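Room inspection checklist: Dristellow, worktop and storage bay
Checked by: Usha Reddy. Countersigned: Gudrun Wegener. November round. 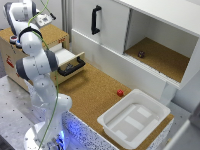
1. Worktop
Cork covering checked for lifting, cuts and burns along the full run. Pass.
Comment: one small red cube on the surface at time of check. Loose items go back into storage before the room is locked.

2. Tray
White plastic, raised rims, moulded insert. Rims checked by hand for sharp edges. Pass.
Comment: keep the tray clear of the front edge – it must not overhang.

3. Drawer
Black handle tested for play. Fixing screws tight.
Comment: drawer standing open, with an item inside. Action: close when not in use (knee and hip height, trip and bruise risk). Owner: L. Menon.

4. Upper cabinet, sliding door
Runs freely, no jamming. Door handle secure. Pass.
Comment: open compartment has one small dark object towards the back left. Remove or log it.

5. Cabinet labels
Red markings on the side panel. Not to be painted over or covered.

6. Cables
No damage to outer sheath. Minimum clearance from the drawer run is 40 mm. Pass.

7. Floor and access
Walkway clear on the day. Light level at worktop 200 lux, below the site target. Action: G. Marino to request a second fitting.

Result: 2 actions open, items 3 and 7. Recheck on Saturday before the room is released.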